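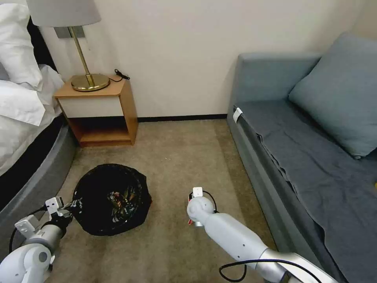
November, notebook four, starting just after lunch. Jade wants a page of house rules for bimanual work in furnished rooms, to go in front of the Langat risk assessment before anyone outside the group reads it. The existing page was written by me, eighteen months ago, for a bench with a guard round it, and it shows. Rule 1 says "keep the work area clear of cables". There is a loop of black cable by the bed on the left arm and another hanging under the right one, so we are in breach of Rule 1 whenever the machine is fitted with arms. Rule 4 forbids "deformable items of unknown contents", and the job is a bin bag on a bedroom carpet, open at the top, with the left gripper pinching the rim. I could hardly have written a worse rule for this task if I'd been paid by the word.

So, redraft. Notes as I go, tidy copy to Jade when Kalevi has finished disagreeing with it.

Cables. Delete "clear of cables". Replace with: every cable on the arm must have a fixed loop length, marked with tape at both ends, and must not reach the floor in any pose the planner can ask for. Kalevi says "any pose" is untestable and he is right, annoyingly. Settled on the 17 poses in the Grutum check routine, plus the lowest floor reach we allow. The domestic cables (lamps, chargers, whatever is plugged in behind the bed) get a separate line. They are to be treated as fixed furniture that happens to be floppy. No grasp planned within a gripper's length of one. Lamps themselves count as tall and daft, and get a keep-out cylinder up to the top of the shade.

Bags. This took most of the afternoon. The old text assumed a bag was either full and tied or didn't exist. New text, third attempt:

A bag may be handled open if the contents have been checked by a person at the start of the shift and entered on the sheet. Wrappers, packaging and paper only. No glass, no batteries, no tins with the lid half on. (Sem asked about tins with the lid fully off. No tins.) If the contents can't be seen, the bag is treated as unchecked, even if somebody swears they packed it themselves.

Grip on the rim before any lift. One hand holds, the other approaches, and the second hand stays slow until both force readings have settled. We had the opposite order in the old page, both hands closing together, copied from the tote box procedure. A tote box has opinions about where its sides are. A bag doesn't.

Force limit for thin plastic: we are keeping the 408 setting on the Vidus controller. I would love to write what 408 is in newtons. The manual gives it as a "compliance index" and then moves briskly on to warranty terms. Kanini has a spring balance and a free morning and will find out. Until she does, the rule quotes the setting and says so plainly, and nobody is to convert it in their head and write the result in a report. You know who you are. It was me.

Floor work. Minimum gripper height over carpet during travel goes in, which we never had. Paloma's point: on the bench the table stops you, loudly, and you learn. Carpet gives a bit and lets you carry on being wrong. She wants a contact check before the first low reach of each session. Agreed, added as Rule 6, old Rule 6 (no drinks) demoted to Rule 11, where it will be ignored with the same vigour as before.

Soft furnishings. Bedding and draped sheets hang over edges and the depth map makes a wall out of them, or a hole, depending on its mood. Draft says: anything hanging is inflated by a hand's width in the collision model. Sem thinks this will leave no path at all between a bed and a sofa in a small room. I think it will leave a narrow one and make the arms go round it like a butler. We'll try both versions and log the failed plans. If Sem is right he gets to write the rule, which ought to teach him.

People. Unchanged, and I'm not touching it. One operator on the stop button, in the doorway, eyes on the grippers. No second job, no laptop. Pausing counts as motion until the brakes report. The only edit is "doorway" for "outside the guard", as the guard is 138 miles away holding up Paloma's tomatoes.

Stopping with a bag in hand. Open question, and the one I'd most like somebody clever to look at. The present behaviour on stop is to hold grip. Fine for a mug. With a bag half up and only one side held, holding grip means the thing tips and you have litter on the carpet, a minor tragedy. Releasing grip means the same litter sooner. Kalevi's suggestion is hold, then a slow lower under operator control once the stop is reset. I prefer it to mine, which was "don't stop with a bag in hand". Wrote his in. Needs testing with a checked bag, low lift first, then at 700 mm, which is as high as the draft permits.

Wording generally. Kanini read the first five rules aloud in the kitchen and asked which of them a new starter could break without noticing. Four, it seems. So each rule now ends with who checks it and when, and anything that can't be checked has been moved to a section called Advice. The Advice section is already longer than the rules. Zustulis does it the same way in the mobile base handbook, and I used to think that was cowardice.

Still to do:

Kanini - spring balance on the 408 setting, thin bags and thick.
Kalevi - slow lower after reset, then tell me if Rule 9 survives.
Sem - failed plan log with and without the hand's width.
Me - contents sheet, one side of A4, with a box for initials big enough for Paloma's.
Jade - find out if Langat wants "shall" or "must". They sent back the last one covered in red over this and I am not doing it twice.

Ten past five. The tape for the cable ends is in the second drawer, under the good scissors. Please return the scissors.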